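Ticket: Raspberry ripple filling going thin in the depositor, Jameston line
Status: Closed
Product: Flosomby raspberry ripple, pail
Opened by: Evander Matheson, Jameston bakery
Handled by: Lollonen technical support

Evander Matheson wrote, Wednesday, 7:40 am

Good morning, and thank you for picking up the phone yesterday when I'm sure you had better things to do. I promised I'd put it all in writing, so please bear with me, I do tend to go on.

We fill a soft sponge finger with your Flosomby raspberry ripple. We've used it since last October and been very happy with it (my own kids eat the rejects). The filling goes from the pail into the hopper, through a short hose and out of the depositor nozzles. For the first hour everything is lovely. After that the filling gets looser and looser, and by mid-morning it runs to one end of the sponge and soaks in. We threw out 400 fingers on Monday's early shift and 200 more on the late one, and the late crew only got off so lightly by switching over to chocolate.

Things I've already tried:
New nozzles. No change.
Slowing the belt. A little better, but then the oven backs up.
A fresh pail from the same batch. No change.
A pail from the batch before. No change either, which surprised me, as I was all set to blame the batch!

Our batch code is 2,835 and the pails are stored in the dry room, not the cooler, as it says on the label.

Lollonen support replied, 9:15 am

Good morning Evander, and please don't worry about the length, we'd much rather have too much than too little. It was very thoughtful of you to try the older batch, that saves us both a day.

I pulled the retained sample for 2,835 and it sat up nicely on the plate, with the same thickness we recorded when it was packed. So I'm inclined to look at what happens between the pail and the sponge. Ripple fillings get their body from pectin and a little starch, and once that structure has been worked hard it doesn't fully come back. Could you let me know:

How is the hopper stirred, and does the stirrer ever stop?
Does any filling go back from the nozzles to the hopper?
Is the hopper jacket warm, and what is it set to?
What was the last thing changed on the line, even if it seems silly? 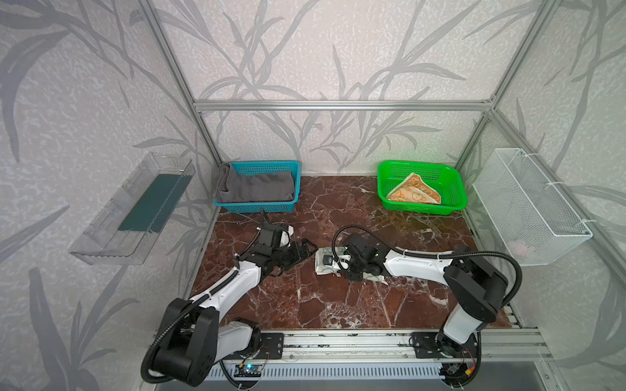
If you have a kitchen thermometer handy, I'd also love a reading from the middle of the hopper at the start of the shift and another when the trouble begins. The middle matters, as the filling near the wall can be several degrees off and will send us down the wrong road.

Evander Matheson wrote, 11:50 am

Well, you've got me thinking. The stirrer runs the whole time. The jacket is off for raspberry, and always has been. The hopper read 68°F at start-up and 81°F when things went runny, and I checked the second one twice because I didn't believe it.

As for what changed, we had the Yap pump put in three weeks ago to replace the old one, which had been leaking since before I started here. The fitter added a return loop so the pump never runs dry. So yes, filling does go back to the hopper, quite a lot of it whenever the belt pauses. I'm a bit embarrassed I didn't mention the pump on the phone, but it has been so quiet and well-behaved that I'd stopped thinking of it as new.

Lollonen support replied, 1:20 pm

No embarrassment needed, and what a useful set of readings! I think we have it. With the loop open, the same filling goes through the pump over and over, and it's being sheared and warmed a little on every pass. By the end of the first hour you have a hopper full of filling that has been around many times.

Here is what I'd do tomorrow, in this order:

Ask your fitter to confirm the pump can safely stop with the belt. Please don't close the loop before you've heard back from him.
If he's happy, close the return and link the pump to the belt signal.
Put the stirrer on its slowest setting, 5 minutes on and then a rest.
Fill the hopper a third full and top it up more often.
Start with fresh filling. Whatever is in there now won't thicken back up, I'm sorry to say.

Take the two temperature readings again and send them over along with a note of how the fingers look at the end of the shift.

Evander Matheson wrote, the next day, 2:05 pm

Good news! The fitter came in at six, bless him, and said the pump can stop and start as much as we like, and he'd only added the loop out of habit. We closed it, slowed the stirrer and started on a new pail. The hopper read 67°F at the start and 70°F at noon, and the ripple was staying put from one end of the sponge to the other. We lost a handful of fingers at start-up, the same as any ordinary day.

One more question while I have you. Can the thinned-out filling go into anything? I have roughly two pails of it and it seems a shame.

Lollonen support replied, 3:30 pm

I'm so pleased! The flavor won't have suffered from the pumping, so if it has been kept covered and clean and your own quality people are content, it could be stirred into a sponge batter or a glaze in small amounts. I wouldn't use it anywhere it has to hold a shape. If it sat in the hopper overnight, please let it go.

I've added a line about return loops to our handling notes for the Flosomby fruit range and will close the ticket now. It reopens by itself if you reply within the month.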